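**Visit report: Celeck flat-pack parts plant, Busport, open day, Fri 15 March**

Celeck makes small panel parts for self-assembly furniture: plinth strips, drawer rails, back braces, shelf supports. The open day covered board storage, cutting, edging, drilling, and the bench area. I spent most of the visit on narrow parts, where our own reject rate is worst.

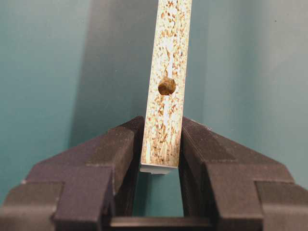
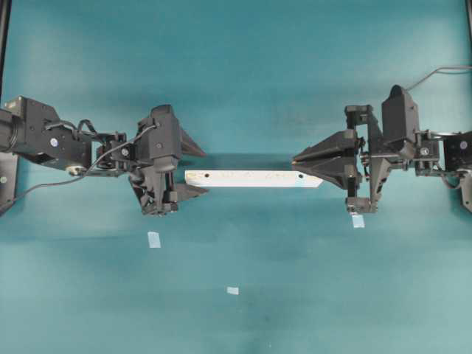
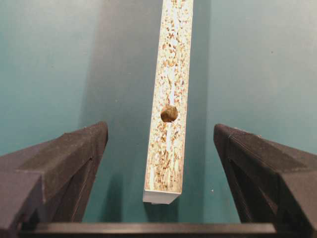
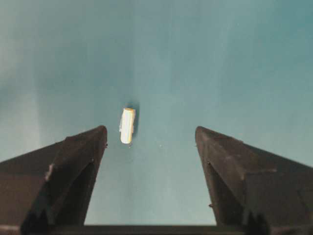
*Busport, narrow parts with round holes (first three) and a small off-white cylindrical piece (last).*

**Board stock**

Raw board is stored flat on bearers in a heated bay next to the saws. Each pack carries a delivery tag and a moisture reading taken on arrival. Packs are held for two days before cutting, longer in winter. The guide said the hold was extended after a run of bowed strips last November, and that bow has been within limits in this year's batches. I did not see the records.

The core is ordinary particleboard, white-faced where the part needs it. On narrow parts the chip structure matters more than it does on a shelf. A large chip under a shelf face does no harm. The same chip lying across a hole near the end of a strip is a place for a split to start. Where a face is left bare you can read the chips directly, pale ground with tan and brown flecks, and the denser brown patches are easy to find by eye. Celeck does not sort for this. Strips are taken from the panel in the order they come off the saw.

**Cutting and end finish**

The short rail shown on the cutting sheet is 367 mm long. It is cut from full panels, ripped first and then cross-cut in stacks. The stack height had been reduced for this part, which costs saw time but leaves a cleaner corner. I handled several cut pieces at the saw outfeed and found the corners sharp and free of crumbling, with light fuzz on the bottom piece of each stack.

Ends that will show in the finished furniture get a white finish. Hidden ends are left raw. The line used for this is called Nivon on the plant signs, a name kept from the workshop that had the building earlier. The offcut samples at that station had a thin glue line with no squeeze-out on the faces. One sample had a step between the white end and the board that I could feel with a fingernail. It was in the reject tray.

**Holes**

Drilling was the part of the tour I had come for. Questions and answers, from my notes:

- Hole rims in bare particleboard are never fully crisp. Celeck accepts a slightly rough rim if the fitting covers it.
- Blind holes are checked for depth with a pin gauge. Brown core fiber in the bottom of the hole is normal.
- Bits are changed by part count, with a separate count for white-faced parts.
- Hole position is measured from the finished end. We measure from the raw end, and I think this explains some of our drift.

Breakout on the back face was discussed but not shown. The sample on display was drilled from the good side and had a backing board behind it.

**Small pieces**

Loose small items go into the hardware packs separately from the board parts. Packs are weighed in sets of 40 and any set outside the weight band is opened and sorted by hand. A light piece in a mixed pack is below the resolution of the scale, so the weight check will miss one if it is left out. I raised this. The answer was that the packs are also checked by eye before sealing. No miss rate was given.

**Packing and labels**

Board parts are packed with narrow strips on the outside edge of the carton and paper between white faces. The carton label is by Uchida, a local printer - plain black on white, part code and quantity only. The last closed batch on the board by the packing door read 2,868 parts.

**To follow up**

1. Measure hole position from the finished end on one trial batch.
2. Ask Celeck for the stack height used on the short rail.
3. Compare moisture readings on arrival and after the hold, same packs.
4. Request two bare-faced offcuts with holes close to the end, for a split test.

Parking is at the rear of the site. Safety shoes are required in all areas past the board bay.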